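3.2 Building the hand-held gripper

Our first plan was to buy a finished tool, and we are very glad we dropped it. Building the gripper ourselves in the Caltavberg shared workshop meant that every part could be changed the same evening someone complained about it - and people complained a lot, in the most useful way! The body shells were printed on the workshop's own machines, working from drawings by Tirta Kwok, and the whole set was put together at one bench with hand tools. We went through 6 versions of the body before December. The early ones were stiff and ugly but they worked well enough to teach us what mattered.

What mattered most was the fingers. Straight fingers held blocks and boxes nicely but pushed round things out of the grasp, and anything with a handle was hopeless. Vega Urquijo suggested curving both fingers inward so that they would close around a part and still meet near the tips. The change took one afternoon to draw and a good deal longer to get right, as a finger that is too soft folds under load and one that is too hard gives up the wrap we wanted. We settled on the shape in Figure 3. The inner faces carry a textured pad with fine ribs, which we glue in place and treat as a spare part. A worn pad can be peeled off and replaced between sessions without taking the fingers out of the body.

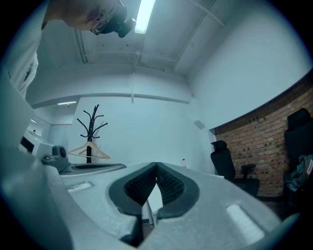 Figure 3. The gripper at the workshop table, seen from its own camera. The curved fingers and their black ribbed pads are at center.

Placing the camera behind the fingers gave us a view that moves with the hand, and we were delighted by how much of the room comes along with it. In Figure 3 the lens takes in the ceiling light, the brick wall and the office chairs as well as both fingers. The price is strong bending toward the corners, which we correct in software (Section 4.1). We also kept the body of the gripper in view on purpose. It stays fixed relative to the lens, so a shell that has shifted on its screws shows up quickly when two recordings are compared.

With the fingers settled, we recorded 647 short handling trials using parts from the workshop shelves. Rungnapa Wattanapong and Peninah Swai took turns with the tool, in sessions of 24 trials or fewer, and swapped whenever a wrist got tired. Weight was the main complaint here, and it led to the thinner rear shell described in Section 3.3.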